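Homow sets aside money for second two-armed robot

Drinks packer Homow is to budget for a second two-armed robot at its Irnside site, after managers agreed the outline of next year's equipment plan in January.

The company already has one robot there, working on bottle handling at a bench beside the packing hall. The plan covers a second machine, a spare pair of hands and 2,000 hours of operator time spread over both.

Ilona Szűcs, who runs purchasing, said the hands were the hardest item to price. "The arms come with a service contract and we know what that costs. Fingers wear, and we had nothing in the budget for them last year. We want a spare pair on the shelf before we order anything else."

Two suppliers, Nevovano and Kozma, have been asked to quote. Both have been told that delivery must be within 8 months and that training for four staff should be included in the price. Leasing is still being looked at.

Etelka Szalai, the site's production planner, said the new robot would go on the late shift first. Bottles were chosen as the starting point as they make up most of the work at Irnside. Cartons will be considered later.

A final decision on the supplier is expected in the spring.

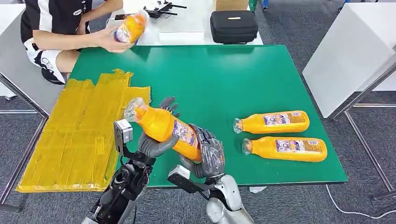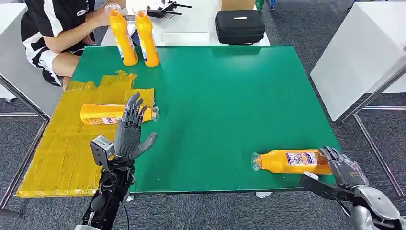
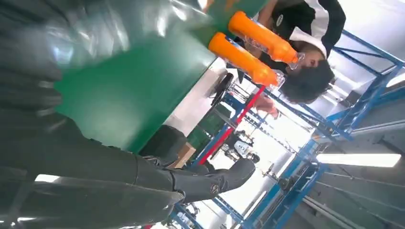
Bottle handling at Homow's Irnside site.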